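Bathroom safety walk-through, with my comments (the long version, sorry)
Jul 14, 2024

14 comments | 31 shares

I do this checklist twice a year on our place in Padolell, and every time I do it somebody in the family asks me to send them the list, so this time I've typed it up properly with all my grumbling left in.
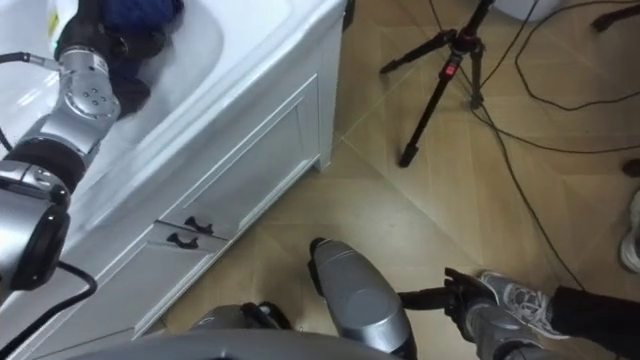 The bones of it came from Violeta Vergara, who did home visits for years before she retired and who went through my mum's house with me the week before Mum moved back in after her hip. Violeta had one sheet of paper and a pencil and she was finished in the time it took me to make tea. Mine takes all morning. I've got an OK / FIX / WATCH column and I write whatever I like next to it.

1. Hot water at the taps
Result: WATCH
Let the hot run for a full minute at the basin and again at the bath, then stick a thermometer in a mug of it. I use the old jam thermometer. Ours came out hotter at the bath than I'd like with a grandchild visiting in September, so I'm getting the plumber to look at the mixing valve. Please don't fiddle with the tank thermostat yourself! Storage water has to stay hot enough to keep the bugs down, and the tempering gets done after that. I didn't know this until an embarrassingly late age.

2. Slip test, bath and shower floor
Result: OK (just)
I do this one in wet bare feet, holding on to something, with another adult in the house. If your foot slides at all, it's a FIX. Soap film is nearly always the culprit at our place and a proper scrub brings the grip back. Stick-on treads are fine while they're fine, but check the corners, they lift, and a lifted corner will catch a toe. I pulled up two last time and haven't replaced them. It's on the list. It has been on the list.

3. Bath mat outside the tub
Result: FIX
Rubber backing had gone crumbly and was leaving little grey bits all over the tiles. Into the bin. If you can push the mat with one finger it isn't doing its job. Also, towels on the floor are not mats, and I will be saying this until my kids are pensioners.

4. Grab rails
Result: OK
Lean your weight on each one, straight down and then outwards. Any creak, any movement at the flange, call it a FIX and don't use it until it's been looked at. Ours are screwed into the studs and I know that for certain, having stood there holding the torch while Domingo Zúñiga put them in. He wouldn't let me buy the suction ones for the shower end and I sulked about it, but I've since had one of those come off in my hand at a holiday unit in Bresberg, and I take it all back. A towel rail is not a grab rail either. Everybody grabs it anyway, so I test that too.

5. Silicone and grout
Result: WATCH
Run your thumbnail along the join where the bath meets the wall. Gaps, black spots, any bit that peels. Mine has a soft patch the length of a matchbox near the taps. Not urgent, but water gets in behind and you don't find out until the skirting swells up in the next room. I've drawn a pencil line at each end so I'll know in six months if it's grown.

6. Power points and anything plugged in
Result: FIX
Press the test button on the safety switch. It should trip straight off. Mine did, good. What got the FIX was the hair dryer, which somebody (me) had left plugged in on the vanity with the cord hanging into the basin. Unplug it, put it in the drawer. Have a look at the cord near the handle as well, that's where they split.

7. Fan
Result: OK
Hold a square of toilet paper up to the grille. If it sticks, you've got suction. If it flutters down sadly, take the cover off (power off first) and vacuum out the fluff. I get a shocking amount of fluff.

8. Door lock
Result: OK
You want to be able to open it from outside with a coin or a screwdriver. Try it, don't assume. While you're there, see which way the door swings. If it opens inward and a person has gone down behind it, you won't shift them. Lift-off hinges are the fix for that and I priced a set at Jara last year and then bought a lamp instead.

9. Cleaning products
Result: FIX
Bleach was on the edge of the bath again. Top shelf, lid on, and never the same day as the vinegar spray. I threw out a bottle of Gostard tile cleaner that had lost its label. If you can't read what it is, it goes to the chemical drop-off, and it doesn't go down the sink.

10. Night light
Result: FIX
Dead. Changed it.

That makes four FIX and two WATCH on the main list if you leave out number 10, which took me half a minute. My budget for the lot is $50, not including the plumber, and most of that is the new mat.

If you've got something I've missed, put it in the comments. Last time a reader told me to check the toilet seat bolts and mine were both loose!

14 comments
31 shares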